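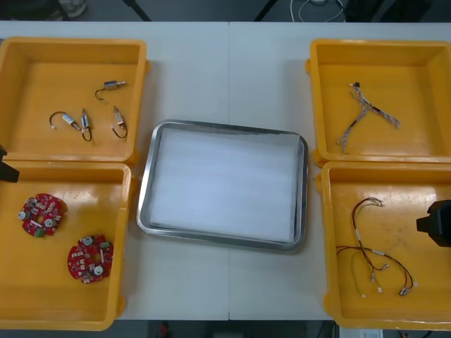

Photo: Jovita Meléndez / Mitis Workshop

Sorting of recovered parts resumes at the Mitis Workshop

2020-11-30

The Mitis Workshop has resumed the sorting of electronic parts recovered from donated equipment. The work had been suspended since September, while the storeroom on the ground floor was rewired and the shelving replaced. Members who left boxes at the front desk during that period are thanked for their patience. All boxes received have now been entered in the register and will be opened in the order in which they arrived.

Parts are laid out in shallow yellow trays on the white tables, with a stainless-steel tray in the space between them. Each yellow tray is reserved for one kind of part at a time. Small cylindrical components with wire leads are kept apart from circuit boards, as the leads catch easily on board-mounted parts and may be pulled loose when a tray is lifted. Round boards, such as the red ones now being sorted, are to be laid flat and must not be stacked.

The present batch comes from the Orozco donation, which was accepted by the Workshop last year and consists for the most part of control units and small mechanical assemblies. Dragica Kneževič, who is responsible for the parts store, expects the remainder of the donation to occupy the sorting tables until the end of the winter term. The catalogue has been extended to 2000 entries in order to accommodate it. Entries for parts already on the shelves keep their existing numbers.

Members are asked to observe the following arrangements.

Trays are to remain on the tables until their contents have been entered in the catalogue. A tray which has been entered will carry a white slip bearing the shelf number, and may then be taken to the store.

Wire leads are not to be trimmed. Several members have asked for solenoids and similar parts with the original leads and connectors attached, and a part with shortened leads is of limited use to them.

Circuit boards should be held by the edge. Boards with visible damage are to be placed in the box marked Jonov, beneath the window, where they will be examined before any decision is taken on disposal. Members should not remove components from these boards without first consulting the parts store.

No more than 2 boxes may be opened at any one time. This limit applies equally to evening sessions.

Requests for parts may be submitted on the usual form, available at the front desk. There are 11 requests outstanding from before the closure, and these will be dealt with first. Members whose requirements have changed in the meantime are asked to inform the parts store in writing so that the items can be released to others.

The Bestus cabinet, in which measuring instruments are kept, has been moved to the corridor outside the storeroom. Keys are held at the front desk and must be signed for. Instruments borrowed before the closure and not yet returned should be brought back at the earliest opportunity.

Enquiries concerning the catalogue should be addressed to Dragica Kneževič at the parts store. Offers of further equipment cannot be considered until the Orozco donation has been sorted in full.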